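Montes Dorier Desk Mat Review

Posted 4 Feb 2018 by Bethel Tekleab

I bought the Dorier in November to replace a cheap felt mat that had started to pill at the wrists. Montes sells it in two sizes and three colors. I got the large one in dark green.

It arrived rolled up in a tube and the corners curled for almost three days. I put cookbooks on them overnight and that took care of it. There was a faint rubber smell at first, gone by the weekend.

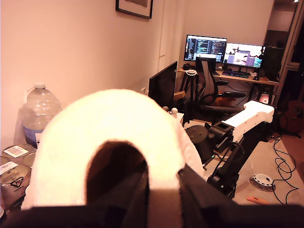 2 min read

The surface is a tight weave with a little give. My mouse tracks well on it, and a ballpoint doesn't punch through a single sheet of paper the way it did on the felt. Coffee wipes off if you get to it quickly. Ink doesn't, and I have a blue line near the left side to prove it.

The backing grips a painted desk fine. On glass it slides - I tried it on my sister's and gave up.

Audrey-Anne Cormier reviewed the Jilteck mat here last year and liked its stitched border. The Dorier has a plain cut edge. Mine hasn't frayed yet, but I'd pick the Jilteck if you drag the mat around a lot.

For a desk that stays put, I'd buy the Dorier again. Skip the matching coaster, it's too small for a normal mug.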